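The Coffee Robot Will Learn It From You

At Wragg, they'll lend you a head strap before they ever let you touch the robot
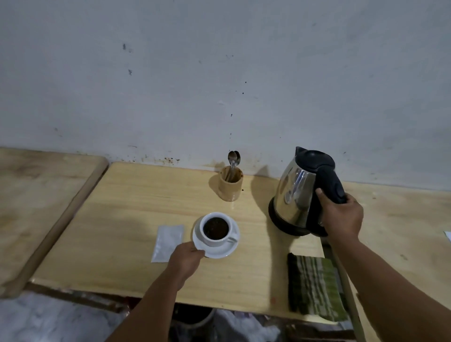

Jianguo Li had told me on the phone that I would hate the first hour and miss the thing when it went back in its case, and that I should on no account clean up before I started. A kitchen that has been tidied for company, in his opinion, teaches a machine very little.

The thing in question is the Stimano, a two-armed countertop helper sold by a small firm called Wragg out of a former carpet showroom in Clallbridge. You can buy the arms on their own, and plenty of workshops do, but what I had come to try was the home service that goes with them. Wragg mails you a padded case with a light head camera inside. You wear it while you go about some ordinary chore, you send the recordings back, and when the arms arrive they have already had a good long look at how you do things, at your own table, with your own cups.

I picked coffee, and the plain kind at that: grounds in the cup, a saucer underneath, hot water from the kettle. My grandmother made it that way and I have never seen a reason to change. Wragg asks for 20 recordings of each chore, which sounds like nothing at all until you have made your ninth cup before lunch and started giving them away to the neighbors. You learn a lot about yourself. I had no idea that I always take hold of the saucer before I reach for the kettle, as if the whole business might slide off to the wall without me. Li noticed it right away and was delighted, because small habits like that are what the service is meant to pick up.

The strap itself is comfortable enough. It pinched a bit over the ears, and I would have liked a softer pad at the forehead, but after a while I forgot I had it on and once answered the door in it (my mail carrier was very gracious). The battery never gave me any trouble. The software, which is made by a company called Cloltero, is another story. It wanted me to sign in again every single time I put the camera down, and its help pages seem to have been written for someone who already knows the answer.

Then, one morning in August, the arms came. Two cheerful people from Wragg clamped them to the edge of the table, fussed with a laptop for a while, and stood back. The Stimano took the saucer with its left hand, just as I do, and paused, and then lifted the kettle with its right. It poured slowly — slower than anyone I have ever shared a kitchen with — and it stopped a little short of where I would have. I drank it anyway and it was a perfectly good cup of coffee.

It didn't always go so nicely. Over the 6 weeks I had it, the Stimano handled the kettle very well and teaspoons rather badly. Thin stirring sticks defeated it altogether, and if I left a cloth bunched up near the cup it would wait, arms raised, until I came and moved it. Wragg says an update is on the way for small, flat things. I'd want to see that before I asked it to open a sachet of sugar.

Is it worth having? The recording kit rents for 100 dollars a month, and the fee comes off the price if you go on to buy the arms, a sensible arrangement that lets you find out whether you can stand the homework. For a person with sore wrists or a shaky grip, someone who finds a full kettle a worry, I can imagine it being a real comfort, and I'd happily recommend the trial. For me it was more of a houseguest, pleasant and slow and a bit underfoot. I did miss it when it went, as Li had said I would, and for several days afterward I kept leaving room for it at the end of the table.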